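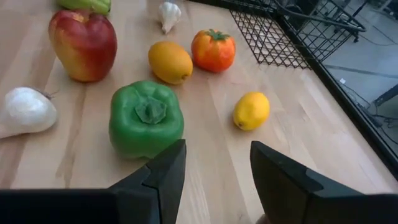 Chun-yin Kan wrote to ask whether artificial vegetables ever need a proper wash, or whether a quick wipe will do.

A wipe is nearly always enough, Chun-yin, and thank you for asking so nicely! We use a soft cloth barely dampened with lukewarm water, and we dry each piece before it goes back on the table. Stems deserve a bit of patience – dab around them and don't rub.

Do you sell single pieces?
Yes, we do. The green bell pepper, the white onion and the red-and-yellow apple can all be bought one at a time, and so can everything else in the Jakbridge range. Sets come in boxes of six or 13, and if you'd like to swap a piece for another, just leave us a note with your order.

Can I keep them in a sunny kitchen?
You can, though we'd suggest a spot away from the window if you have one. My own bowl sat on the sill for over four years, and the side facing the glass did get paler (I turn it toward the wall now and nobody who comes to dinner has mentioned it).

Will they mark a wooden table?
They shouldn't, as long as everything is dry when you set it down. On a newly oiled top, please wait two days first.

Are they safe for little children?
They're made for display, so we'd keep them out of reach of anyone who still likes to chew things.

How do I send something back?
Write to Mio Sugawara at our Elholm shop before you post the parcel, and she'll send you a label.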